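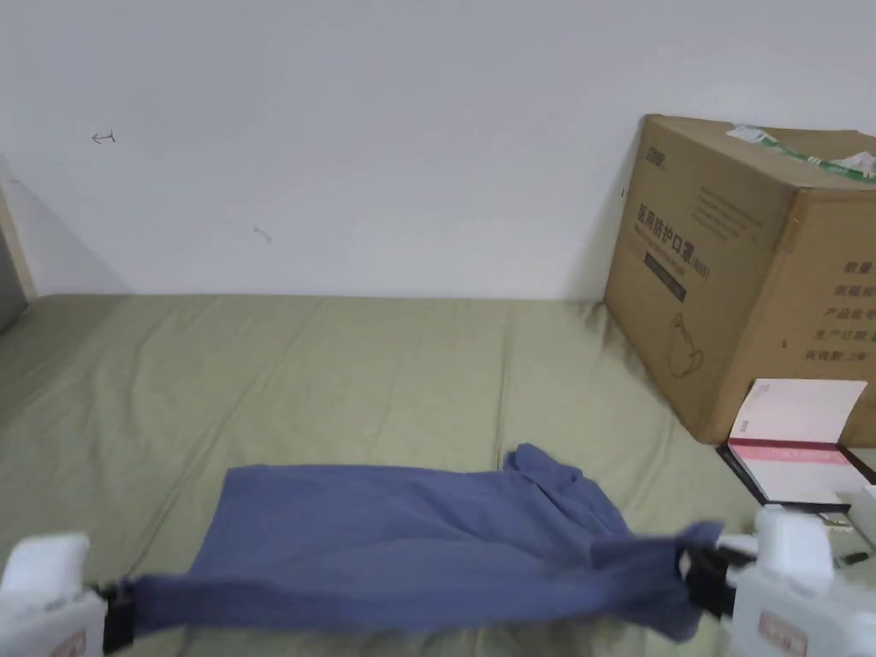
Blue garment stretched between the left and right grippers, head view

Skullport forum > Software > Perception and planning
Thread: Segmenting by graspable edge instead of by garment - it works so much better!

foldline_76
Posted July 8, 2026

OK I have to share this because I've been grinning at my monitor all afternoon. Some of you remember my December thread where I was trying to get a clean garment mask out of the head view and then plan grasps from the mask outline. It sort of worked on flat shirts and fell apart as soon as there was a bunch or a fold.

So I threw out the outline step. The net now predicts three things per pixel: cloth or not, edge or not, and if it's an edge, whether it's a real one (hem, sleeve end, collar) or just a fold line. Grasp candidates come only from the real edges. Everything downstream stayed the same, still the Praneo planner with the stock cost terms.

The shot up top is the kind of view that used to kill me. Left side pulled fairly flat, right side all crumpled up at the jaw. The old mask gave one blob with a silly outline and the planner would happily pick a fold as a regrasp point. The new one marks the gathered part as mostly fold and leaves it alone. I love it.

Trained on 1552 labeled frames, 2032 if you include the mirrored ones I added later. Mirroring helped the left hand a lot, less so the right.

antler_moth
Nice! How are you labeling fold vs hem? I tried this last year and my own labels disagreed with each other when I redid them a week later.

foldline_76
By scrubbing back and forth in the Antal labeling tool. A single frame is hopeless, but if I step a few frames either way the fold slides along the fabric and the hem doesn't. I label the clear one and propagate. Anything I still can't call gets an "unsure" tag and is masked out of the loss.

gravelbed
Going to push back a little. I think you're giving the edge head credit for something the background is doing for you. Blue cloth on a plain green sheet with a white wall behind it is about as friendly as it gets. I'd bet a color threshold gets you most of the cloth mask there. Try it blue on blue, or a patterned blanket, before you throw out the outline method.

foldline_76
Fair on the cloth mask, the colors do make that part easy. But the mask was never my problem! The fold/hem split happens inside the blue area, where the sheet color doesn't help at all.

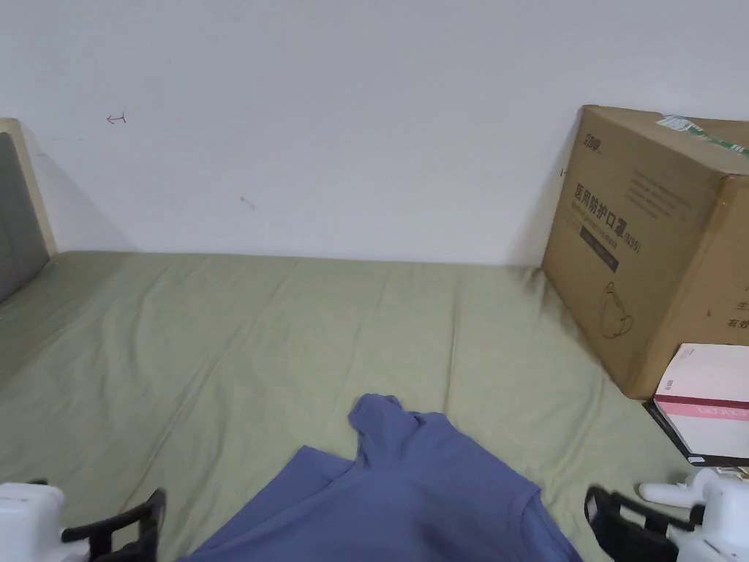 The nasty case for me is a shirt with a raised peak of fabric near the middle and a seam running down one side. To the net, a raised fold like that can look more like an edge than the real edges do. With the hem out of view there's nothing good to grab, and what I want from the net is no candidate at all. The old code always returned something. The new one returns an empty list and the planner falls back to "move and look again" - so much nicer to debug.

Where it still messes up is the seam. A seam isn't a fold and isn't a free edge, and I don't have a class for it. Right now it flips between the two from frame to frame.

gravelbed
OK, the empty list is a good argument. I still want to see the blanket test. And give seams their own class, you'll need it the moment you try pants.

renberg_fan
+1 for a seam class. I did it on the Renberg stack and it gave me orientation almost for free. Once you know which line is the side seam you can guess where the hem is even when it's outside the view.

One more thing to check: does the box on the bed ever fire? Cardboard edges and tape lines were a big source of false grasps for me until I cropped the candidates to the reachable area.

foldline_76
It did, early on! The flap seam with the tape on it was a favorite. Multiplying the edge score by the cloth score fixed nearly all of it. I haven't cropped to reach yet, that's a good idea.

antler_moth
What's the runtime?

foldline_76
26 ms per frame for the net on my desktop card. Candidate extraction is on the CPU in Python and I'm embarrassed by it, so no number for that one.

gravelbed
Move the extraction to a plain distance transform plus non-max suppression. Mine was slow too until I stopped fitting curves to everything.

foldline_76
I am fitting curves to everything, lol. Trying that tonight, and I'll add the seam class this weekend and post the blanket results in here, good or bad.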